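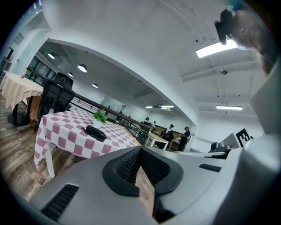

*Table dressed with a checkered cloth and one potted plant, on the upper level next to the railing.*

## 4. Dressing and Placing the Tables

This section covers covering, placing, and finishing Plilten tables on an upper floor or landing. Assemble the frame first (Section 3) and let the top stand for a full day if it arrived in cold weather.

### 4.1 Before you start

You will need:

- the assembled table
- one tablecloth, washed and ironed
- four cloth clips (in the Drandico parts bag)
- felt pads for the feet
- a tape measure

**Note:** Cloths from Serkwood are supplied unwashed and shrink slightly the first time. Wash them once before measuring the drop. If you measure first, the cloth will come up short on the long sides.

### 4.2 Placing the table

1. Sweep the floor where the table will stand. Grit under a foot scratches wood planks quickly.
2. Turn the table on its side on a blanket and press one felt pad onto each foot.
3. With one person at each end, lift the table upright and carry it to its place. Do not drag it.
4. Set the long side parallel to the nearest wall or to the railing, whichever is closer.
5. Leave at least 19 inches between the table and the railing. Allow more if a chair will be used on that side.
6. Press down on each corner in turn. If the table rocks, turn the adjuster in the raised foot until it stops.

**Caution:** Do not use the railing as a support for the table or for stacked chairs. Items pushed off the edge of a table near a railing can fall to the floor below.

### 4.3 Fitting the cloth

1. Wipe the tabletop and let it dry.
2. Lay the folded cloth across the middle of the top and open it toward both ends.
3. Even up the drop. On a standard top it should be 13 or 14 inches on the front and back. The ends may hang a little longer.
4. With a checkered cloth, line up one row of checks with the front edge. Start from the side people see first – small errors at the back do not show.
5. With a lace cloth, smooth from the center outward using flat hands. Do not pull from the hem, as this distorts the pattern.
6. Fit the clips under the top, two on each long side.

Different cloths can be used on tables in the same room. Keep each cloth with its own table when storing, since the Bezerra side table has a smaller top and the cloths do not interchange.

**Note:** The cloth should never touch the floor. If it does, fold the extra under at the back and clip it.

### 4.4 Finishing the tabletop

1. Put one small plant in a pot on the table. Use a pot with a closed bottom or set a saucer inside the pot.
2. Keep the plant low enough that people seated across from each other can talk over it.
3. Place bottles and other tall items toward the middle, with caps closed.
4. Leave the rest of the top clear for use.

**Caution:** Take the plant to a sink for watering. Water that soaks through the cloth can mark the tabletop within an hour.

### 4.5 Chairs

Office chairs may be used with these tables. Set the seat height so the armrests, if fitted, pass under the top without catching the cloth. Chairs with casters roll easily on plank floors – lock them or put down a mat where the floor slopes.

When the tables are not in use, push the chairs in until the seat is 2 inches from the hanging cloth.

### 4.6 Care

Shake the cloth outdoors after use. Machine wash warm and dry flat; lace cloths should go in a mesh bag. Check the felt pads each March and replace any that are worn or have picked up grit. For replacement pads and clips, see the parts list in Section 7.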